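Fiona MacKinnon spends most of her working day on software that decides when a robot arm should stop. She leads the planning group at Konance in Grukarville, where the current job is tidying a living room: pillows, throws, whatever has been left on a sofa.

"People think the grasp is the hard part," she said when we spoke on 2 March 2020. "For us it's the part before. The arms have to agree on who goes first."
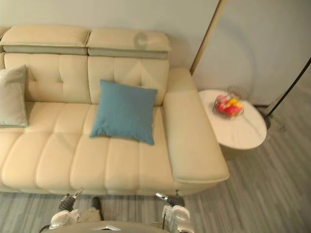 The planner, called Thongsuk inside the company, used to treat the two arms as separate problems. Each got its own path, and a checker threw out any pair that collided. MacKinnon says that wasted a lot of time over soft furniture, where both hands end up close together.

"Now it's one search over both arms. It costs more per step, but we throw away far less. The last full test suite had 1757 plans in it, and 1544 went through on the first try. The old version was well under that." 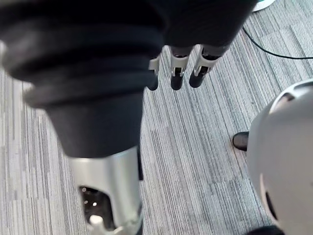
Her colleague Uthai Sitthichai wrote the layer below, which takes the plan and turns it into joint commands. He is less interested in the success rate than in the logs.

"When a plan fails I want to know which constraint did it," he said. "Before, you got a code and a timestamp. You'd sit there replaying the run half the afternoon. So I had it write out the constraint by name, with the joint and the margin."

He also moved the wrist camera feeds onto the same clock as the joint data. They had been drifting, and the replay tool showed the hand in a place it had already left. 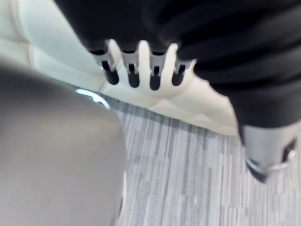 That fix took him two weeks. Most of it went on a buffer that nobody had documented.

MacKinnon would like to have force limits set per object by April. At the moment there is one squeeze limit for everything made of cloth, chosen by hand, and she calls it "a number we got tired of arguing about." 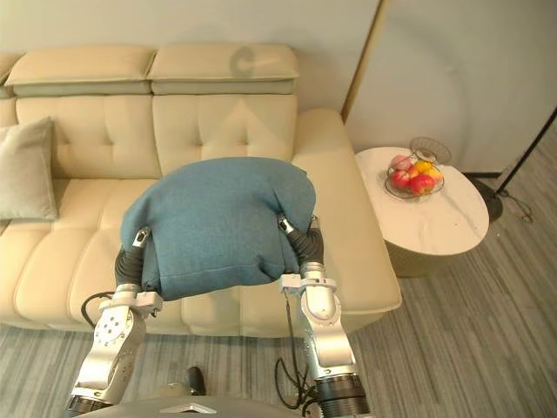 Does the planner know what it is holding?

"Only as a rough shape with some give in it," MacKinnon said. "It gets a box and a stiffness value from perception. If the box changes size too much between updates, it pauses and asks for a new one."

Sitthichai is rewriting that update step now. He expects to have it on the test machine before the force limits go in.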